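Against the 20-minute habit

Every August the self-improvement columns come back from the beach with the same advice: do a little of something every day and you will be good at it by spring.

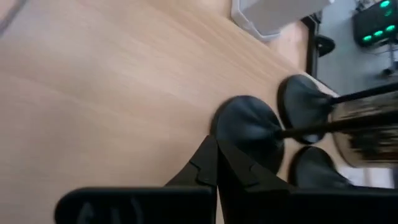

Inger Lykkegaard wrote to me after my last column that she learned Finnish this way, 20 minutes before breakfast, and that I should try it before sneering. Fair enough. I did try it. I paid for the Malberg course and kept my streak going for 31 days, and at the end I could order soup and apologize.

My doubt is about the streak. The course counted a day as done if I tapped through 12 cards half asleep, and so I tapped through them half asleep. Arvo Aaltonen, who had the patience to talk with me afterward, asked what I had read that month. Nothing. I had been too busy keeping up my number.

Maybe Inger would have learned anyway. She has in-laws in Nurmi and has to talk to them at dinner. I'd put more faith in the in-laws than in the breakfast, and I notice that the people selling streaks never mention how many of their customers quit.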